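Frequently Asked Questions: The Plillby Collection of Ships' Logs

4 min read

What is the Plillby Collection?

The Plillby Collection consists of 1492 logbooks and related papers from merchant vessels that sailed out of Derkthorpe and the smaller landings at Mudgway. Most date from the age of sail, although a number of early steamers are represented. The collection is named for the Plillby shipping house, whose clerks kept the books after each voyage was settled.

Are these official logs?

Some are. The collection holds three kinds of log, and readers should know which one they are using. The official log was kept by the master and recorded matters of discipline, illness, births and deaths. The mate's log gave courses, winds, distance run and the handling of sail. The third kind, usually called the scrap log or deck log, was written up during the watch and later copied into a cleaner book. Where both the scrap log and the fair copy survive, they are cataloged together.

Why do the dates in a log sometimes disagree with a letter or newspaper?

Many mariners of the period counted the day from noon to noon. Under this practice the sea day began twelve hours before the civil day of the same date, so an event entered on a given afternoon may appear one day later in the log than it does ashore. The change to civil reckoning came at different times on different ships. Our catalog gives the date exactly as written in the volume and makes no correction.

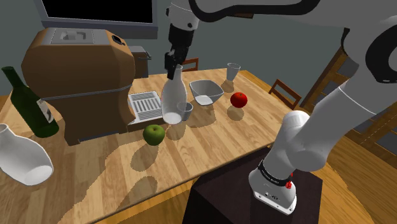 Pierina Messina writes that her great-grandfather's brig is shown leaving Mudgway on a Tuesday in the mate's log and on a Monday in the harbor book, and asks which should be cited. Both may be cited, provided the source is named in each case. If the departure took place after noon, the harbor book will normally give the civil date. A log kept in port often followed civil time as well, and switched to sea time only when the vessel was under way, so the first page of the voyage should be read with some care.

What do the single letters in the weather column mean?

They are abbreviations for the state of the sky and air, such as "b" for blue sky, "c" for clouds, "o" for overcast and "r" for rain. Usage varied from one mate to another. A key prepared by Remo Fontana is kept at the reading room desk and covers the letters found in the Derkthorpe volumes, including several that remain unexplained.

Can I find a particular sailor?

Possibly. Logs rarely name every member of the crew. Ordinary seamen tend to appear only when they were injured, disciplined, promoted or discharged. The crew agreements are a better place to start, and these are indexed by surname for the Derkthorpe vessels. The Mudgway agreements are not yet indexed and must be searched by ship and year.

Was spelling consistent?

No. Foreign names in particular were written as the officer heard them. Please search under several forms. 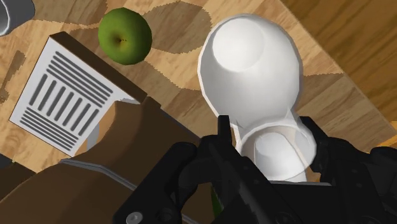
Category: Access, Copies and Permissions

Do I need an appointment?

Yes. Requests should reach the Brovham Reading Room at least 10 working days before the visit. The reading room is closed for the whole of October for the annual shelf check, and no requests are filled during that month.

How many volumes may I see in one day?

Readers may order up to 15 volumes a day, delivered three at a time. Volumes with loose bindings are issued singly and on a book cradle. Water-stained volumes may be withheld until they have been examined by Ginevra Villa – a decision is usually given within two weeks.

May I take my own photographs?

Personal photography without flash is allowed for private study. Charts folded into the back of a log must be opened by staff.

How do I order copies?

Copies may be ordered in person or by mail. A single order is limited to 100 pages. Longer orders are treated as publication requests and should be addressed to Lâm Diệp, with the volume number, the page range and a short statement of purpose.

How should I cite a log?

Give the vessel, the type of log, the date as written, the volume number and the name of the collection. Page numbers should be given where they exist; many volumes have none.

Does the collection accept donations of logs?

Offers are considered twice a year. Please do not send original papers by mail. A written description, with the name of the vessel and the years covered, should be sent first to Nazareno Bellini at the Brovham Reading Room.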